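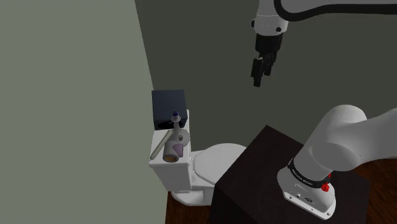 Figure 1. The simulated bathroom, with the arm on its pedestal and the objects on the toilet tank.

Teaching a Simulated Arm to Clear a Toilet Tank by Remote Control
Project report, Apr 25, 2026
Cecilia Odoi, Kwesi Kpodo, Seidu Tsikata
Advisor: Ruba Srour

1. Goal

Our project asked whether a person with little practice can show a robot arm a household task well enough for the arm to repeat it. We worked only in simulation. The task was to pick up one object from the top of a toilet tank and hold it clear of the others. We chose the tank because it is narrow and people do pile things on it.

2. Setup

The room is one of the stock scenes in Grarnix, the simulator our department uses. The arm is fixed to a dark block pedestal next to the toilet and has a black gripper. The objects stand close together on the tank lid. They include a box at the back, a bottle-like shape with a narrow neck, a gray cylinder lying tilted, a purple cup shape and a long pale rod. Figure 1 shows the gripper empty and away from the tank.

The operator drives the arm with a handheld controller. Moving the hand moves the gripper, and the trigger closes the fingers. We wrote the link between controller and simulator ourselves and called it Skelorari. Most of the work on it was done in November, before we had picked a task.

3. Collecting demonstrations

Three of us acted as operators. Mohammed-Awal Abugri, from the year below, joined as a fourth so that we had one person who had not worked on the code. Each operator recorded 11 demonstrations of picking up the purple cup. A demonstration was kept if the cup was lifted and nothing else fell off the tank.

The main trouble was depth. On a flat screen it is hard to tell if the fingers are over the cup or behind it. Kwesi added a second view from the side, and after that the operators stopped closing the gripper on air. We threw out everything recorded before the change and started again.

The cylinder touches the cup, so a straight approach from above often pushed it. Cecilia found it easier to turn the wrist first and come down with one finger on the far side. The others copied her, which made our data more alike than we had planned.

4. Training and results

We trained a policy on the kept demonstrations and tested it from 7 starting positions of the arm. It picked up the cup from 4 of them. In the 3 failures the gripper stopped too high and closed above the rim. All three of those starts were higher than any starting position we had recorded.

We also tried the policy with the rod moved to the other side of the tank. It reached toward the rod and did not recover. We did not include this in the count.

5. What we would change

Operators should begin from more varied positions. We always reset the arm to the same few poses to save time, and the policy learned those. We would also record the corrections. When an operator missed and tried again, we deleted the run, and those runs may have been useful for the high starts.

Seidu is cleaning up the Skelorari code for next year's group. The recordings are in the shared folder under Terness.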